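3.2 Counter storage and the reach for utensils

In the second part of the study we looked at where people keep the small things they need during cooking. The material comes from 46 households in the districts of Sollano and Stukness, and it was collected over one winter, until March. Every household was asked to leave its work area as it is on a usual evening. In total we recorded 361 reaches for a utensil, and we noted for each one if the person looked at the storage place before the hand started to move.

We separate two forms of storage, following the terms of the earlier Bullico survey. Open storage means that the handle stands free and can be taken in one movement. Closed storage means that a door, a drawer or a lid must be moved first. Many work areas have both forms side by side, and the distance between them is often short (Figure 3).
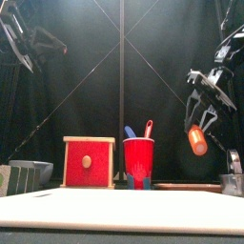

Figure 3. Open and closed storage behind a white board: a tall red cup with two utensils, and to its left a small wooden box with a red front and a knob.

Upright holders such as the cup in Figure 3 were the most common open form in our sample. The utensils lean apart at the top, so the ends are easy to tell from each other, also when they have different lengths. Color can help as well. A blue and a red utensil in the same cup are named by the participants mostly by color, and only in second place by their function. We found this habit in both districts.

Small boxes with a knob were used in a different way. Participants kept in them things that they need less than once a day, and they could not always say what was inside. For this reason we did not count a box as utensil storage unless it was opened at least one time during the recording. The Lévesque scale, which we used for the rating of effort, gives one point for every extra hand movement, and a box of this type receives therefore a minimum of one point. The ratings for all storage places are given in the next section.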